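Grurkside Seed Library: Interim Report to the Khoury Fund
Reporting period: May to August
Prepared by: Hiba Kassab, project lead
Submitted: 2026-08-30

1. Status against work plan

Work packages 1 and 2 are complete. Work package 3 (germination testing) is in progress and on schedule. Work package 4 (public lending) has been moved back one quarter, as agreed by email with the Fund's program officer. No change to the total budget is requested.

2. Accessions

The collection now holds 442 accessions of vegetable, herb and cover crop seed. Each accession has a record giving species, variety name where known, donor, harvest year, growing location and weight on receipt. Records from the old card index were transferred in May. Where a card gave a variety name but no harvest year, the year field was left blank and the accession was placed in the low-priority test group.

Twenty accessions were received in paper envelopes with moisture damage. These were dried over silica gel in a closed cabinet, reweighed and assigned to the test group ahead of all other material. Beans and squash account for most of this group.

Duplicate accessions have been kept separate for now. Majdi Majali has proposed merging duplicates that share both donor and harvest year. We will decide after the germination results are in, as merged lots cannot be separated again.

3. Storage

Long-term stock is held in sealed foil packets in the cold room at 4 degrees Celsius. Relative humidity is logged at the door and at the rear shelf. The rear logger reads consistently higher, and the cause has been traced to a worn door gasket on the opposite side of the evaporator. A replacement has been ordered from Fitano and will be fitted during the next defrost.

Working stock, meaning small quantities drawn for testing and lending, is kept separately at room temperature in compartment boxes. Each compartment takes one packet, and the compartment position is entered in the accession record. Lids are labeled with the box number only, to avoid relabeling when contents change.

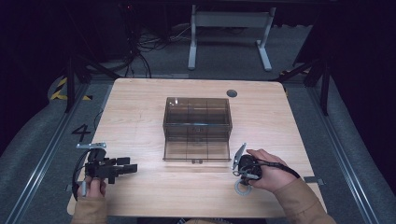
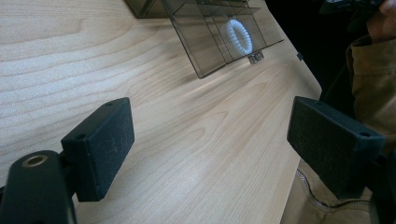 Divided plastic box on the wood tabletop, two views.

4. Germination testing

Tests follow a single protocol for all species except those needing cold treatment. Seeds are placed on damp paper towel inside a vented tray, held at 20 degrees Celsius and checked every second day. A seed is recorded as germinated when the root is longer than the seed itself. Tests close at day 15 for most species. Parsley, celery and carrot are left longer and reported separately.

To date 68 accessions have been tested. Results for lettuce and brassicas are in line with expectation for their age. Onion and leek results are poor for all material older than three years, and we recommend that this stock be grown out next season or retired. Two pepper lots gave uneven results between replicate trays. They will be repeated on the lower shelf, where the temperature is steadier.

The thermostat on the first test cabinet drifted in June and had to be recalibrated. Tests running at the time were discarded and restarted, at a cost of two weeks. The lost time has been recovered by running trays on both shelves.

5. Database

The catalog was moved to the Olovano server in July. Search by species and by harvest year is working. Search by donor is disabled until donor consent forms have been returned. The nightly backup is written to a second disk at Grurkside and a restore was tested once, without errors.

6. Budget

Spending is within plan on all lines except consumables, where foil packets cost more than quoted. The overspend is covered by the underspend on travel. A line-by-line statement is attached as Annex A.

7. Next period

Complete testing of the low-priority group. Fit the cold room gasket and compare logger readings before and after. Decide on the merging of duplicates. Draft the lending rules, including the quantity per borrower and the return rate expected for self-pollinating crops. Select onion and leek lots for growing out and confirm plot space with the Grurkside site manager.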